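産業用ロボット|製品評価
2022/11/4　Chenxi Wei、Dimas Khoo

4. 導入支援キット「Evine」の評価

4.1 評価の範囲
EvineはPluruvix社が販売する導入支援キットで、セルの仮想モデル、多指ハンドの制御ライブラリ、把持計画ソフトの三点からなる。カタログには「箱を開けたその日に把持」とある。箱はたしかにその日に開いた。把持に至ったのは4日後である。この差の大半はライセンス認証に費やされたもので、ロボット工学上の知見は特に得られなかった。

4.2 手順
図3に示す仮想セルでアームを作業台の上方に待機させ、ハンドを開いた姿勢を初期状態とした。対象物は試行ごとに台上へ生成し、把持計画の出力をそのまま実行する。試行は50回とし、パラメータは出荷時の値から変えていない。調整すれば成績が上がることは、サポート窓口のご指摘を待つまでもなく承知している。しかし購入者の多くは説明書を最後まで読まないし、筆者らも読まなかった。

4.3 結果
把持成功率は70%であった。失敗の多くは、指が対象物に触れる前に計画器が「成功」を報告して終了した例である。この楽観性は3月版の評価でMenonも指摘しており、今回の版では報告の文字が大きくなっていた。計画時間は一試行あたり77秒近くを要し、マニュアルの言う「リアルタイム」の定義については照会中である。
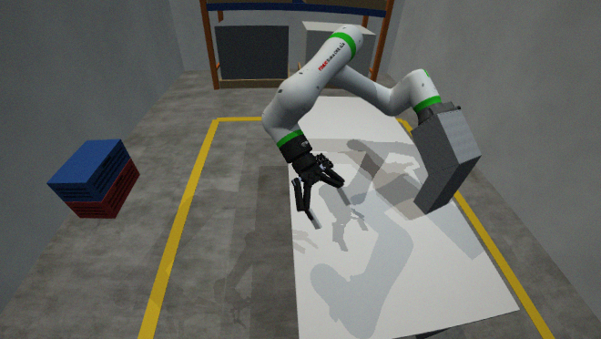 図3　仮想セルにおける初期姿勢。ハンドは開いた状態で、台上に対象物はない。

一方、干渉判定は堅実で、台や架台との接触を見逃した例はなかった。比較に用いたStullosineは計画こそ速いものの、アームが台を貫通する解を平然と返す。遅いが壁を壁と認める製品と、速いが物質に関心のない製品のどちらを選ぶかは、読者の予算と保険の内容による。なお、影の描画を切ると計画時間がわずかに縮む。Tjoaはこれを仕様と呼び、Bergeronは不具合と呼んでいる。実機での再現性は次節で扱う。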